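Banco de sutura Vorer — Guía de montaje y uso para equipos de estudiantes
Sección 4. Montaje del instrumento y ejercicio de sutura

4.1 Alcance
Esta sección describe el montaje del instrumento articulado en el brazo Vorer, su calibración con el programa Cuervo y el ejercicio de puntos sueltos que forma parte de la prueba práctica del taller Comumetti. Se supone que el equipo ha completado la sección 3 (cableado y parada de emergencia) y que la hoja de comprobación está firmada por el tutor.

4.2 Material necesario
Brazo Vorer con base atornillada a la mesa
Controlador Vakton con fuente y cable de red
Instrumento articulado de mandíbulas cortas
Hilo de sutura negro trenzado con aguja curva
Bandeja de trabajo con tapete antideslizante
Destornillador plano de precisión
Guantes, gafas y contenedor para punzantes

4.3 Montaje del instrumento
1. Apague el controlador Vakton y espere a que se extinga el piloto del panel frontal.
2. Retire el protector de la punta. No lo deseche; se vuelve a colocar al terminar la sesión.
3. Inspeccione la muñeca del instrumento. Los cables de accionamiento no deben presentar hilos sueltos ni dobleces.
4. Introduzca el eje en la guía hasta el tope y gire el acoplamiento hasta oír el clic.
5. Mueva las mandíbulas a mano, sin forzarlas. El recorrido debe ser uniforme en ambos sentidos.
6. Encienda el controlador y compruebe que Cuervo muestra el estado INSTRUMENTO ACOPLADO.

Precaución: no apriete los tornillos de la muñeca. El par viene ajustado y cualquier modificación desplaza el centro de giro de las mandíbulas.

Nota: si Cuervo muestra el código 11, el acoplamiento no ha llegado al tope. Repita los pasos 1, 4 y 6.

4.4 Calibración
1. En Cuervo, abra Herramientas > Calibración > Muñeca.
2. Lleve el brazo a la posición de reposo con el mando izquierdo.
3. Pulse Iniciar y retire las manos de la bandeja. La rutina dura 36 segundos.
4. Cuando el programa lo solicite, cierre las mandíbulas en vacío y confirme.
5. Guarde el perfil con el nombre del equipo. Un perfil guardado por otro equipo no es válido, aunque se utilice el mismo instrumento.

La calibración se repite cada vez que se desmonta el instrumento y también después de una parada de emergencia. El contador de ciclos no se pone a cero con la calibración; al llegar a 3000 ciclos, Cuervo bloquea el acoplamiento y el instrumento debe entregarse al responsable del taller.

4.5 Ejercicio de puntos sueltos
1. Fije la pieza de práctica de modo que la incisión quede en diagonal respecto al eje del instrumento. Con la incisión paralela al eje, la muñeca llega antes a su límite de giro.
2. Seleccione la escala de movimiento fina. La escala normal no está permitida con aguja montada.
3. Pase la aguja de un borde al otro, perpendicular a la incisión, y deje un cabo corto en el lado de salida.
4. Tome el hilo con la punta de las mandíbulas. Evite sujetarlo por la base, donde la presión es mayor y la trenza se deteriora.
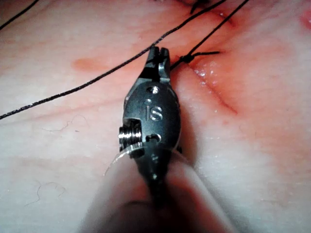 5. Forme el nudo y tire del hilo en la dirección del punto, a ras de la superficie. Si se tira hacia arriba, el borde se levanta y el nudo queda flojo.
6. Compruebe que los bordes se tocan sin montarse uno sobre otro.
7. Corte el cabo y desplace el instrumento al punto siguiente. Mantenga las mandíbulas a la vista de la cámara durante todo el desplazamiento.
8. Al terminar la serie, deposite la aguja en el contenedor antes de soltar los mandos.

Precaución: el sistema no transmite sensación de fuerza a los mandos. La tensión se juzga por el aspecto del hilo y de los bordes — un borde blanquecino o hundido indica exceso de tensión. En ese caso, retire el punto y repítalo.

Precaución: un solo operador a los mandos. El segundo miembro del equipo permanece junto a la parada de emergencia y no introduce las manos en la bandeja.

4.6 Incidencias frecuentes
Las mandíbulas no cierran del todo: resto de hilo en la articulación. Apague el controlador, retírelo con pinza y recalibre.
El hilo resbala: punta húmeda o mal orientada. Seque la punta con gasa y gire la muñeca hasta que el hilo quede transversal a las mandíbulas.
La muñeca vibra en reposo: perfil de calibración incorrecto. Cargue el perfil del equipo.
Imagen sin nitidez en la punta: corrija el enfoque en Cuervo > Cámara. No modifique la posición del soporte.

4.7 Registro y entrega
Exporte el registro de la sesión desde Archivo > Exportar. El archivo admite un máximo de 3000 líneas; si la sesión es más larga, Cuervo genera un segundo archivo y deben entregarse ambos. Los registros de la prueba práctica se admiten hasta el sábado 20 de noviembre. Los perfiles creados en la edición de julio no son compatibles con la versión actual y deben generarse de nuevo según el apartado 4.4.

La limpieza y el almacenamiento del instrumento se describen en la sección 5.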